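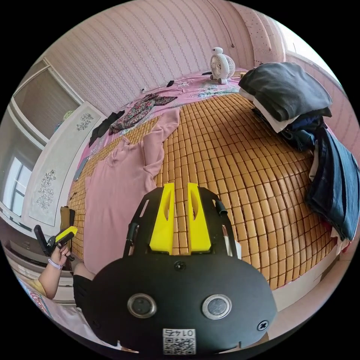 2018-11-06, Homwood, folding task

Spent the morning going over how the folding work has changed since April, when we moved from the fixed bench to hand-held grippers. Yee-man asked for it in writing before the Pan people decide on the second site. On the bench every garment started flat and square, and the folding policy learned to expect that. With the hand-helds we get the pink long-sleeved top lying on the woven mat with one sleeve pointing up the bed, and the folded pile on the right with the jeans hanging over toward the edge. Tien-fu says the sleeve is the part to watch. If it starts above the shoulder line, the left finger has to come in from the far side, and new people reach for the hem first out of habit.

Count to date is 698 usable folds. The target for Wutach is 3,000. I do not think we get there with the present shift plan and said so.

What it changes for the laundry staff (notes from talking to them over lunch):

They used to fold by feel. With a gripper in each hand there is no feel, so they look at the cloth the whole time, and the neck gets sore before the hands do. Two people asked for shorter turns. Agreed to 61 minutes on the sheet, an odd number that comes from how the Trornero software cuts its blocks. Will ask if we can stop partway without losing the block.

They are slower with the tools and some of them mind it. One of the older folders told me she felt like a trainee again. Pay by the piece makes no sense for this work — moved everyone on it to the hourly rate, and Yee-man signed that off.

The question I keep getting is what happens to the folding table once the arms are in. Present plan is that the arms take towels and flat items first, and people keep shirts, anything with a lining, and all the checking. I told them that is the plan as of now and I would not promise past it. Tien-fu thinks checking will need more hands than we have budgeted. I agree with him.

Small things:
— Dark on dark is still the worst case. Navy on dark grey loses the edge and the fold comes out crooked. Put a light item between them in the pile when possible.
— Denim needs a harder squeeze than the knits. Add it to the training sheet.
— Thin sleeves bunch between the fingers if you close too early.
— Spare finger pads are in the second drawer, order more.

To do: redo the shift plan with shorter turns, send Yee-man the hours, ask Trornero about the block length.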